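4. Copias de seguridad con Serkimance

Bueno, llegamos a la parte que todos dejamos para mañana (yo el primero). Con el equipo apagado y desenchufado:

1. Conecta el disco externo. El mío es de 1000 GB y me sobra.
2. Enciende, abre Serkimance y crea una tarea nueva.
3. Elige las carpetas – empieza por las fotos, hazme caso.
4. Programa la copia a las 7 de la mañana.

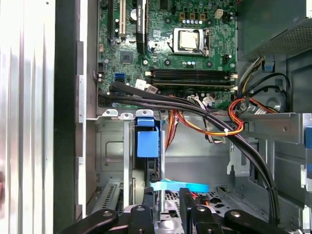
Dace Grigaitė me escribió que a ella la tarea programada no le arrancaba hasta que desactivó la suspensión automática, y que conviene mirarlo antes del paso 4.

Nota: la primera copia tarda lo suyo, ¡paciencia!

Precaución: no desconectes el disco mientras el icono siga girando.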